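Washing Server Merch and Homemade Capes: What Holds Up

Updated Thursday, April 23, 2026

The Stirkside fan forum has a laundry thread with 610 replies, and most of them repeat each other. I play on the server, I own too many of the hoodies, and I sewed the gray Erkport guard cape for my kid after the harbor war storyline. So I've tried a good share of this advice. Some of it is fine. A lot of it sounds like it came from people who have never washed the thing they're talking about.

Vinegar to "set" the print

You'll see this one everywhere. Soak the hoodie in vinegar before the first wash and the faction crest will never crack. I did one sleeve crest this way and left the other alone. After a winter of wear they looked the same, and one of them smelled like pickles for a while. A crest on a hoodie is mostly ink or film sitting on top of the cloth, and I don't see what vinegar is supposed to do for it. 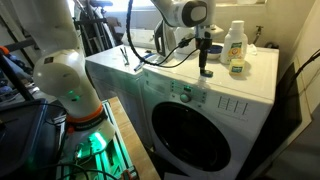 Sem De Haan disagrees, and wrote to say the vinegar soak kept the red from running on a Bellen banner that had been dyed at home. Fair enough, but that's dye in cotton, and a crest is another matter. I'd still test a corner first and wash the banner by itself.

What I do with hoodies now is dull. Turn them inside out, zip them up, wash cold with the jeans kept out, and hang them. The dryer is what ruined my first one — the crest curled at the corners on high heat.

Capes and felt pieces

Don't trust "machine washable" on craft felt until you've washed a scrap. Mine shrank by 2 inches on a piece that started at 30, enough to throw off the whole collar. Felt horns, ears and pixel-style patches should come off before washing, so put them on with snaps.
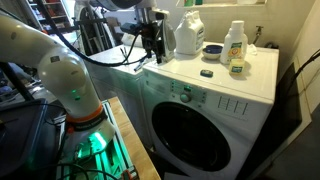
Snaps also save you when the character changes sides halfway through a season and the patch has to change too. Sew the socket half to the cape and the stud half to the patch, and keep it the same for every patch, or you'll end up with two that won't go on.

For glue, I've given up. Every brand claims to survive the wash. None of mine did.

Ironing a crest back down

This can work, a little. Put baking parchment over the crest, set the iron low with the steam off, and press straight down for a few seconds. Let it cool before you peel. If the film has already split, no amount of pressing will close it.

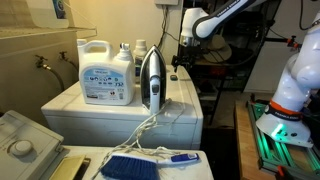 Storing it between events

Vacuum bags get recommended a lot. They left hard creases across the back of the Van der Linden coat, and I was still steaming them out in May. A wide hanger and an old pillowcase over the top did better and cost me nothing. Foam swords can go flat under the bed. Keep them away from the radiator.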